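4.2 Does stacking by kind save any effort?

Advice on clearing plates is handed out with a good deal of confidence. Household manuals tell the reader to sort first, by size or by pattern, and only then to put anything in the bin. We could find little behind this beyond habit. Hamdan's earlier study at Endton is often quoted in its favour, but she compared sorted and unsorted loads in one kitchen only, and the people doing the clearing knew which method was supposed to win. Paewai and Cabral repeated the work in February with 43 households and got a smaller gain, most of which vanished once the larger families were taken out.

Our own figures do not rescue the claim. Of the 47 loads recorded at Miltwood, 40 were complete enough to use. Loads sorted beforehand were unpacked a little faster at the sink, but the time spent sorting was as long as the time saved, and in 12 loads it was longer. Núñez has argued that the benefit lies in fewer chips and scratches. That may be so. We did not measure chips, and neither did he; his evidence is a set of interviews in which people said they felt more careful when they sorted. People say this sort of thing about most chores they have been told to do properly.

A second difficulty is what counts as a stack. The manuals draw plates lying flat, one squarely on top of the next, and nearly all the timing work assumes that this is what happens. In a plastic bin with rounded corners it often is not. A plate put down against another comes to rest at a slant, and the one underneath is left showing on one side (Figure 3). Under the usual coding scheme such a pair is entered as 'stacked', the same as a flat pair, although a third plate cannot be set on it in the same way. We coded slanted pairs separately - a dull job, and one on which our two coders disagreed more than we would have liked. 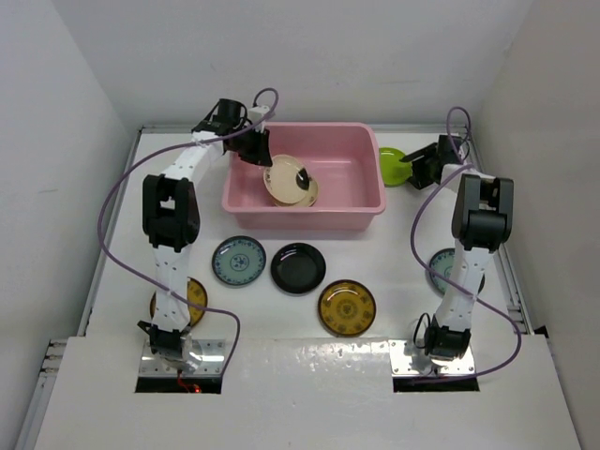
Figure 3. Two cream plates in a pink bin, the upper one tilted and overlapping the lower.

Should plates then be sorted by pattern before they go into the bin? Only where they have to come out again in that order, as when two sets are kept in different cupboards; for an ordinary wash we found no saving in it.

Bustos has suggested to us that the shape of the bin matters more than the order of the plates, and that a flat-bottomed tray with straight sides would give a different result. We have no strong reason to doubt her, but the only trays tested so far were of a single depth, and the results were never set against those for a rounded bin. Until both are tried with the same plates and the same people, we would treat any firm rule on the matter with caution, including the one printed in the Ruotsalainen handbook, which gives no source. The loads in Section 4.3 were therefore left in whatever order the household chose.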